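Plonetti Court Residents' Association
Minutes of the March General Meeting
Held in the ground floor lounge, 7:00 p.m.

Present: 70 residents, two representatives of the building manager (Rashidi Property Services), and one representative of the developer (Skemovia Homes).

Apologies were received from several households on the fourth floor who were waiting in for the plumber, and we all wished them luck.

1. Welcome

The chair opened the meeting and thanked everyone for coming out on such a wet evening, with a special welcome to the new families who have moved into the east building since the winter. It was lovely to see so many faces we didn't know yet, and the chair asked the rest of us to say hello over coffee afterward. Thanks also went to the residents who brought the lemon bars.

2. Minutes of the last meeting

These were accepted with one correction. The previous minutes said the bike room would be open until 9:00 p.m., and it should have said 10:00 p.m. The secretary is sorry for the mix-up, especially to the gentleman who gave up his evening ride on account of it.

3. Second phase of building (the Zondel lot)

The developer's representative gave a long and very patient update on the vacant lot next door, known to most of us as the Zondel lot after the old dry cleaner's. The plan is still for a five-story building with 70 apartments, a small row of shops along the street side, and a courtyard that will join up with ours. The city has the revised drawings and the developer hopes to hear back by June.

Residents asked a good many questions. The main points were as follows.

Sunlight. People on the lower floors of the west side are worried about losing their afternoon light. The representative said that the top story has been set back from the edge by 15 feet in the new drawings, and promised to send over the shadow study so that we can all look at it for ourselves. The chair will pin a copy up by the mailboxes when it arrives.

Parking. The new building will have its own garage, with the entrance on the side street. Several residents felt that guests and shoppers will end up in our spaces anyway. The building manager offered to price a gate, and this was warmly received, though one resident did point out that we have been offered a price for a gate before.

Noise. Work would start no earlier than 8:00 a.m. There was a request for a quieter first hour for the sake of the night shift workers among us, and the representative agreed to take that back to the site team.

The trees. Nearly everyone who spoke had something kind to say about the two big maples at the corner of the lot, and there was real relief in the room when we heard that both are to stay. The courtyard path has been moved to go around them.

It was agreed that the association will write to the city in general support of the plan, with our concerns about light and parking set out clearly. A draft will go around by email first – please do read it, and please do answer, even if only to say that you are happy with it.

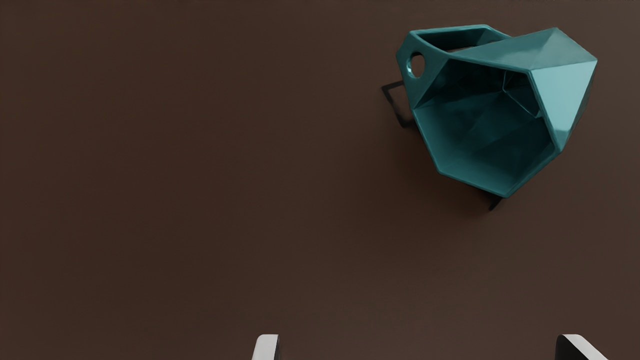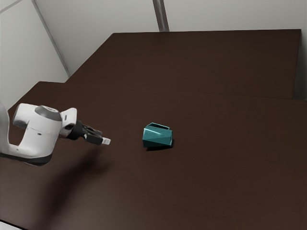 4. Elevators

The north elevator has been out of service 5 times since the last meeting, and the feeling was that this is too many for a building as young as ours. The building manager explained that the trouble is with the door sensor and that a new one is on order. While we wait, a technician will come by every other week to check on it. Residents with strollers or bad knees are reminded that the south elevator can be reached through the second floor hallway, and the fire doors there are now light enough to push with one hand.

A resident asked whether the elevator music could be turned down. The building manager did not know there was music. This will be looked into.

5. Courtyard and planting

The planting group reported that the herb beds came through the cold nicely, apart from the rosemary, and that there is money left over from last year for a second bench. After a friendly discussion about sun and shade it was decided to put the bench by the north wall, facing the fountain. The group would be glad of more hands in April – no experience needed, and gloves are provided.

6. Service charge

The building manager handed out the draft budget for the coming year. The charge goes up a little, mostly on account of insurance and window cleaning. Several people asked for the window cleaning to be put out for new quotes before anything is final, and this was agreed by a show of hands. Written questions on the budget should go to the secretary before the end of the month.

7. Any other business

The package room is overflowing again. Please pick up your boxes within three days if you can.

A set of keys on a green ribbon was handed in at the front desk.

The next meeting will be in May, same room, at 7:00 p.m.

The meeting closed at 8:50 p.m.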